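Power strip on the floor – how do you all keep cables tidy?
Home & Rooms > Floors and Corners

Piltham56
Finally got my laminate down and I love it! Warm brown, laid on the diagonal. Trouble is the fan lives by the wall and its lead runs right across to a power strip. Any ideas? I exercise in there, so I'd like the floor clear.

halldora_bach
Ooh, diagonal planks, lovely choice! Get a cable box with a lid. Mine is a Dudard and it swallows everything, even the fat plugs.

Samuel34
Boxes are fine but they gather fluff like mad. I'd screw the strip to the skirting and clip the leads along the wall. Did mine in November and hoovering is a joy now – best afternoon I've spent in ages!

halldora_bach
Screws in new skirting though? I couldn't do it. And fluff wipes out in a minute.

Samuel34
Four tiny holes, Halldóra! You'd never see them.

ivlow_kate
Move the fan to the socket side first, then see what's left to hide. Can we see the corner, Piltham56?

Piltham56
Sat down in there, fan at the top, cables over on the left: 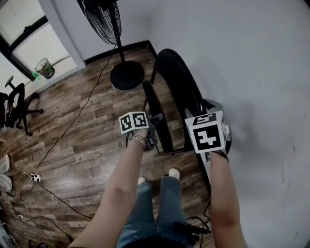
Page 4 of 34

ivlow_kate
Oh, that floor is gorgeous, look at the grain! I'd definitely bring the fan over to the left. The black lead really shows up against the brown.

Samuel34
Those loops by the strip want a couple of velcro ties. Still say clips for the long one.

halldora_bach
Ties, yes. Then a box – I'm not budging!

Piltham56
Ties ordered, and I'll try the fan on the left tonight.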